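4 Setting up the sorting station

4.1 Before you start

The Pidorine sorting station is made up of a work mat, a shallow tray and a lidded storage box. Blocks wait in the tray until they are checked, then go into the box. Set it up on a flat table that does not rock, away from direct sunlight and radiators.

Check that the pack contains:

Work mat
Shallow tray
Clear storage box with lid and latches
Blocks, in a sealed bag
Record card 374

If a part is missing, do not use a substitute. Ask for a replacement through Ondard Spares, giving the number printed on the record card.

4.2 Laying out the mat and containers

1. Wipe the table with a soft cloth and let it dry.
2. Unroll the mat with the smooth side down. If the corners lift, turn the mat over and leave it flat for 60 minutes, then turn it back.
3. Leave a strip of bare table beyond the mat. Record cards and pens go there.
4. Put the tray on the left of the mat.
5. Put the storage box in the centre, with its long ribs running away from you.
6. Open the sealed bag and tip the blocks gently into the tray. Spread them out so that none is lying on top of another.

Note: The tray has a glossy rim. Under a strong lamp it can throw a bright reflection – move the lamp back if this makes the blocks hard to see.

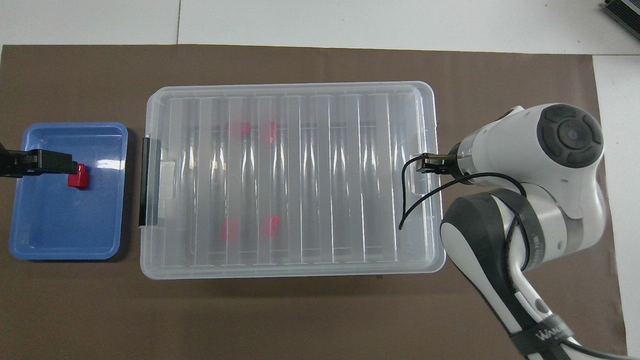

Figure 4.2 Tray on the left, storage box in the centre of the mat. One block is in the tray.

4.3 Filling the box

1. Check each block for chips before it leaves the tray.
2. Lower the block into the box. Dropping blocks from a height will mark the ribs over time.
3. Keep the blocks apart where there is room for it.
4. When the tray is empty, fit the lid and press each latch until it clicks.
5. Fill in the record card and keep it with the box.

Note: Blocks look paler and less sharp through the plastic. Compare colours with the blocks out of the box.

CAUTION: Do not load the box with more than 400 g. Do not lift it by a latch.

CAUTION: Blocks are small parts. Keep them away from children under 3.

4.4 Cleaning

Wash the tray and box by hand in warm soapy water. A soft brush will clear dust from between the ribs. Do not use Zukex or any other solvent cleaner on the box – it turns the plastic cloudy. Wipe the mat with a damp cloth and store it rolled, never folded.

Section 4 revised 17th February by Ketill Damgaard. For wall storage of filled boxes, see the Hidayat rack instructions in Section 5.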